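Home | Archive | Lists | Search | Log in
Reading time: 2 min

Saltenari list – ski touring and snow sports
Subject: Re: Start time and wax for the Mernano race

> Hello all,
> is it true that the start of the Mernano race is moved to the upper
> meadow? The web page still says car park. And which skins do you
> take, the long ones or the race ones? Last time it was icy until the
> forest and I was sliding back the whole way.
> Dương

Hello Dương, hello everybody,

yes, the start is now at the upper meadow. The organisers told the clubs by letter, and I think the web page was simply forgotten. The climb is therefore 800 metres and not longer as in the other years. From the car park you must walk 18 minutes with the skis on your shoulder, so please do not arrive at the last moment. The bibs are given out until half past seven in the morning.

About the skins I can only tell my own experience. I used the short race skins two times and I regretted it both times. Between the forest and the hut the track goes across the slope, and in the morning it is hard like a road. I will take the long ones and also the ski crampons – they weigh very little and you can leave them in the rucksack if the snow is soft.

For the descent, the gate by the stream is removed. You go left of the hut and then straight down to the finish. There is a fence on the right side, so keep some distance from it.

The Nitora bus has 12 places and four are still free. It costs 50 for the return trip, paid to the driver. Write to me before the evening if you want one, I must give the list to the bus company. 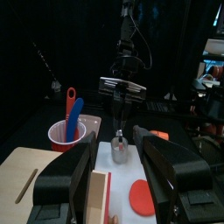

Clear plastic cup, white board or sheet of paper and red-orange disc.

One more question from my side: does somebody have a spare binding screw for an older race binding? I lost one in November and the shop could not order it any more.

Greetings and see you at the start

Comments (3)

skinny_skins: Long skins for me too. The traverse was terrible last winter.

Hutte44: Is there again soup at the finish?

marmot: Two places in the bus please, I have sent you a mail.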